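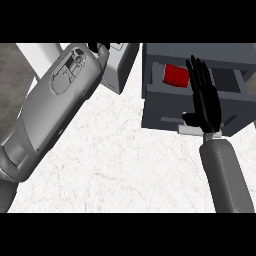

Red block, grey cabinet

June, quarter past ten at night, window open

Learnt my first proper change-ringing method tonight! Well, half learnt. Plain Hunt without getting lost, all the way through, twice, and then a very wobbly go at the treble for Plain Bob Doubles while Flora Laing stood behind me muttering "lead, now, LEAD" in my ear. My palms are raw and I could go straight back up the tower and do it again.

What I hadn't understood until this week is that you stop thinking in tunes. I came to it as a pianist (grade five, long lapsed) and kept waiting for a melody to hang on to. Zsolt says to listen for the gap and put your bell in it. He's been at it for years and he still moves his lips when he rings. Sneha goes by the ropes, watching each one come down and following it with her own. I tried both. Ropesight came for perhaps ten blows in the second touch, all the ropes falling into order like a row of people sitting down, and then I thought "oh, I'm doing it!" and lost the lot.

The tenor is 13 hundredweight and Ademir handles it as if it were a bicycle. I had one go at raising it in May and have no wish to repeat that until I've got some shoulders.

Afterwards he told us about a full peal he rang when he was 22 – nearly three hours, no stopping, not even to scratch your nose. I can't picture standing in one spot that long. I can't stop trying to, either. 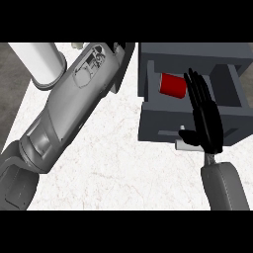
Flora's cure for my wild backstrokes is homework. Ten minutes a day with a bit of old rope over the banister, arms straight, hands together, all the way up and all the way down. I've been doing it in the hall, where I can see myself in the mirror, and I do look daft. My trouble is the elbow, which sticks out. What I want is one long line from low down to high up, like the big grey arm slanting up the left of that picture over the white marble, and what I get is a coat hanger. Better by the end of tonight, though. Maiara noticed without being asked.

Outing next month, five towers in a day, and I've put my name down. Must buy plasters. Must write out the blue line for Bob Doubles and stick it up by the kettle.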